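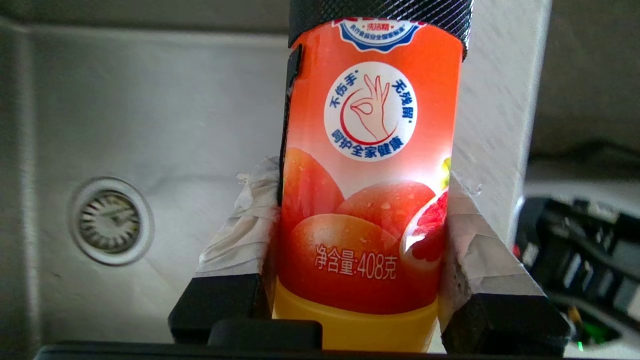

Trudy Quinlan

Ferenc Medve washed dishes for a living before he did anything else in a kitchen, and he still talks about the job as if he might be called back to it. He started at 17 in a hotel basement and stayed four years. These days he runs the kitchen at Antal, a lunch place in Kesmont that serves soup, dumplings and one roast a day until it runs out.

We talked at the end of service, a little after three, at the table closest to the back door. He had brought out coffee and a plate of the noodles with cabbage that the staff eat.

"My first boss never taught me to cook," he said. "He taught me to scrape. If the plate goes in the water with food on it, the water is finished in ten minutes and you are washing with soup."

Everyone hired at Antal spends the first 12 shifts at the sink, including people who arrive with years of experience. Medve says a few have walked out over it. He doesn't hold it against them, but he hasn't changed the rule either.

"You see what comes back," he said. "A cook at the stove thinks the dumplings are good. The person at the sink sees half of them still on the plate. So who knows more about the dumplings?"

It was a dishwasher who got the beet salad taken off the menu in the first winter. She kept a tally on the back of a delivery slip and showed it to him after a week. He still has the slip, in a drawer with the spare thermometer batteries.

The restaurant has a machine for glasses and plates, but pots are done by hand in a deep steel sink that came with the building. Medve likes the water hotter than most people can stand and buys thick gloves for anyone who wants them. He is less particular about soap. "People use too much," he said. "Then they rinse for an hour. A small squirt in a bowl of water, dip the sponge in that. My mother did it this way and one bottle lasted her forever."

On a busy day Antal goes through around 1000 pieces, counting cutlery. The worst of them, he says, are the roasting trays, which soak while the staff eats and get finished last.

I asked whether he ever thought about opening a second place. He had an offer on a corner unit in Skalter, with a bigger dining room and parking, and he went to look at it twice. The kitchen was upstairs and the dish room was down a hallway with a door at each end.

"Two doors," he said. "Somebody carrying a tray of bowls, all day, two doors. I asked the owner if we could take one out and he said no — something about fire. Fine. Then no."

He would rather put the money into the ceiling at Antal, which drips over the pastry shelf in cold weather. The contractor is coming in June, and the restaurant will close while the work is done. His staff will be paid for that time. Medve plans to visit his sister in Plitura, who has a big family and, he said, no dishwasher.

"She cooks, I wash," he said. "She doesn't let me near the stove. She says I salt like a restaurant."

By then the last tray was out of the sink and someone was calling him about the onion delivery, which was short again. He took my cup and the plate with him when he got up, and scraped the plate on the way.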